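In praise of the flat towel

By Asmaa Zerouali

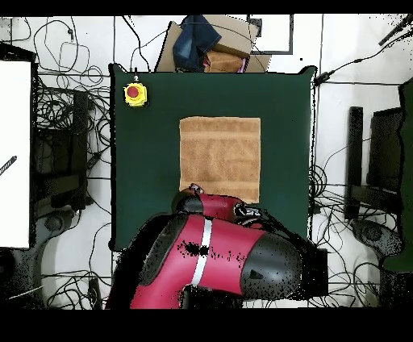 Start with it flat

I have an opinion about folding towels, and it has grown over the years from a mild preference into something I will happily talk about at a party if you let me. Lay the towel down flat before you fold it. All the way flat, on a proper surface, with the long edges straight. Don't hold it up under your chin, don't flap it about in the hallway, don't fold it against your stomach while you walk to the cupboard. Put it down!

I know how this sounds. A towel is the easiest thing in the washing basket, the one you give to a four-year-old. And that's exactly why most of us have never given it a second thought. We learned one way from whoever was standing next to us at the line, and we've been doing it ever since, with our arms out like scarecrows and one corner dragging on the floor.

My own way came from my mother, who was a chin folder. She was fast, I'll give her that. She could get through a whole load during the ad breaks. But her stacks leaned, and every second towel had a little tongue of fabric poking out the side, and when you pulled one from the middle the rest came down on your head. I loved my mother's house and I can still picture that cupboard avalanche in full colour.

What flat gives you

A plain tan terry towel, laid out on a dark green mat, is a lovely thing to look at. I mean that. You notice the bands running across it, where the texture changes a bit near each end and again through the middle. They're faint, and if you're folding in mid-air you'll never see them, but on a flat surface they're as good as ruled lines. Bring the bottom edge up and you can match band to band. The fold comes out square because the towel has told you where to go.

The colour underneath matters more than you'd think. Pale towel, dark surface: every edge stands out. I used to fold white towels on a white doona cover and wonder why they came out crooked. Now I use an old green blanket over the dining table and the difference is enormous (my husband Mohcine Ezzat says it makes the room look like a card club, and he's right, and I don't mind a bit).

Then there's your hands. Once a towel is lying down you can smooth it with your palms, from the centre out, and you can feel everything. The thick hem. The spot where a thread has pulled. The stiff patch that means it wants another half hour on the line. I catch far more damp towels this way than I ever did before, and anybody who has opened a linen cupboard in a humid May knows what one damp towel can do to its neighbours.

The case against me

People do argue. When I wrote a short bit on this for the Gamatdale newsletter I got more replies than I'd had for anything else, including the piece on parking. The main objection was time. Who has time to lay out every towel?

Fair enough, so I tested it. A load of bath towels takes me 2 minutes longer on the table than it did in the air. Two minutes! I've spent longer than that looking for the other sock. And I get it back later, when I can slide one towel out of the stack without rebuilding the whole shelf.

The second objection was space, and I've more sympathy there. In our first flat on Marti Street we had a kitchen bench the width of a chopping board and nowhere else to put anything. I folded on the floor. A clean mat on the floor is perfectly good, and if your knees will stand for it, it's the best surface of the lot, with room on every side and no table edge for the towel to slither over. My knees have since resigned, so these days it's the dining table for me.

The third objection was that it doesn't matter. A reader signing off as "Crumpled and Content" told me she stuffs hers in a basket and has lived a full life. I believe her, and I'd have a cup of tea with her any time. If the basket makes you happy, keep the basket. I'm talking to the people who do fold, who stand there every week and do it in a way that annoys them.

Halves or thirds

Once you've got it flat, there is the question of what to do next, and here I turn into a bit of a zealot. Thirds lengthwise, then half, then half again. Fold a bath towel in thirds the long way and you get a strip with no loose side at all. Two more folds and you have a fat little brick with one clean rounded edge, which goes to the front of the shelf.

Halves are fine for hand towels. They're too small for thirds, and you end up with something like a rolled bandage. For tea towels I do whatever I please, and I'm not taking questions.

I did 30 towels this way last summer when Mohcine's cousins came for a wedding and we had people sleeping in every room, including the sunroom. I put them all out on the hall table, tan ones at one end and blue ones at the other, and one of the cousins asked if we'd had somebody in. Had somebody in! I was floating for days.

A small good job

What I like best, though, is the part that has nothing to do with the cupboard. Laying a towel flat makes you stop moving. You have to stand still and look at the thing. It's warm, if you've timed it right, and it smells of the line, and for a few seconds you're squaring up a corner and that's all you're doing. Then you pick up the next one.

So clear off the table tonight. Throw something dark over it, take the first towel out of the basket and put it down with the long edges running away from you. Smooth it out, find the bands, and then write in and tell me whether you went with halves or thirds.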